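Über uns – Trarum, Werkstatt für Greifzellen

Wir richten Roboterzellen ein, warten sie und reparieren sie. 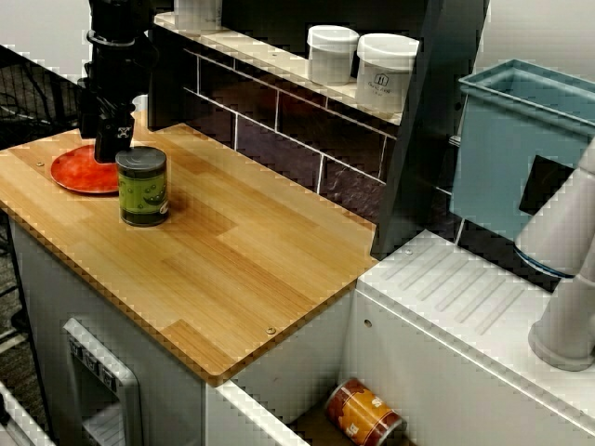
Wie oft muss ein Greifer neu eingestellt werden?

Alle 3 Monate, dazu nach jedem Wechsel der Finger und nach jedem Anstoß an eine feste Kante.

Trarum wurde von Thijs Kramer und Duangjai Jitpraphai gegründet. Beide hatten vorher bei Trevaskis im Anlagenservice gearbeitet. Heute sind wir acht Leute und sitzen in Usisstead, im Erdgeschoss der früheren Druckerei.

Die Zelle, an der wir am meisten arbeiten, heißt intern Küche. An der Spielküche üben wir das Anfahren und Absetzen: Teller, Dosen, Arbeitsplatte, Spülbecken. Die Zelle dient uns auch als Prüfstand. Was dort nicht sauber läuft, geht nicht zum Kunden.

So richten wir sie ein

Zuerst wird der Greifer von Hand geöffnet und geschlossen, ohne Last. Danach prüfen wir den Klemmring auf festen Sitz und ziehen die Schrauben über Kreuz nach. Der Nullpunkt wird an der Arbeitsplatte genommen, immer an derselben Ecke. Die erste Fahrt läuft mit 12 Prozent der Geschwindigkeit, eine Hand liegt am Not-Halt. Erst wenn zwei Durchgänge ohne Abweichung gefahren sind, wird die Geschwindigkeit freigegeben.

Die Platte selbst wird mit der Wasserwaage kontrolliert. Lose Schrauben in der Platte haben uns schon einen halben Tag gekostet – der Fehler sah aus wie ein Problem im Handgelenk.

Wartung und Reparatur

Aroha Goodwin führt das Zellenbuch. Darin stehen Fingerwechsel, Kabeltausch und jede Änderung am Nullpunkt. Reparaturen an Antrieb und Verkabelung macht Rangi Donnelly. Verschlissene Finger werden nur paarweise getauscht. Ersatzteile für die gängigen Greifer liegen bei uns im Lager, Sonderteile bestellen wir bei Trernonis.

Für Kunden

Wir kommen zur Inbetriebnahme, zur regelmäßigen Wartung oder bei Störungen. Ein Einweisungstag ist bei jeder neuen Zelle dabei. Termine vergibt Alby Rakena, der Kalender für Mai ist offen.

Stand: 13. April 2022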